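Intro to Household Organization, Session 5: Where Things Live

Handout for the Thursday evening group 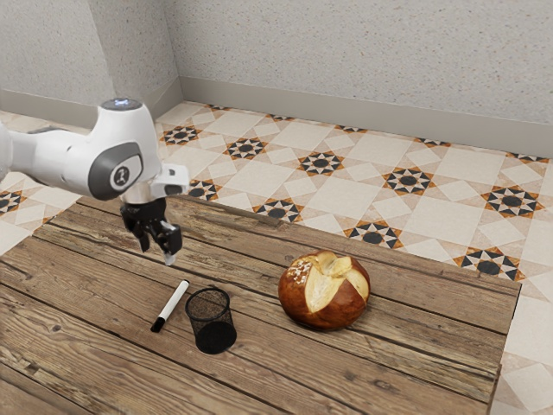

How do I decide where something should live in my home?

Put it where you use it first, even if that spot feels a little odd. If you open your mail standing at the stove, then the letter opener belongs near the stove, and the drawer in the hall can go to something else.

I used to teach this the other way around. I'd hand out a list of rooms and we'd sort everything by category — tools with tools, paper with paper, and so on. It looked great on the whiteboard. Then Yolanda Arboleda told us she owned 11 pairs of scissors and could never find one, and I threw out the list that same week. She had a perfectly good scissors drawer! She just never cut anything within 20 steps of it.

So, the homework from last time. You were supposed to pick one surface and write down what landed on it for a few days, without tidying. I read all of them (thank you, Sorin, for typing yours). What I'm looking for is repeats. If the same thing shows up on the same surface again and again, it's telling you where it wants to live, and your job is to give it a proper spot within arm's reach.

Some terms we'll keep using:

Landing spot: where a thing ends up when you're tired.
Home: where you've decided it goes.
Drift: the distance between those two. Small drift is fine. Large drift is why you're late in the morning.

Amr El Fassi asked about shared homes, where one person's landing spot is another person's dinner table. My answer is to argue about it once, on a calm day, and write down what you agreed. He and his brother settled on a shelf by the door and they still grumble about it, but the keys are on it.

On buying containers: please wait. I know, I know, they're lovely. I once bought 100 matching jars and I still have most of them in the garage. Live with a cereal box cut in half for 2 weeks, and if you're still using it, measure it and go shopping.

For next session, choose five things you looked for this week. Write where you looked first, then where you found each one. Bring the page with you, messy is fine. We'll work in pairs, and Kazue Noguchi will show us how she set up her sewing corner.

Reading: the chapter on kitchens in the course packet. Skip the part on pantries, we get to those in July.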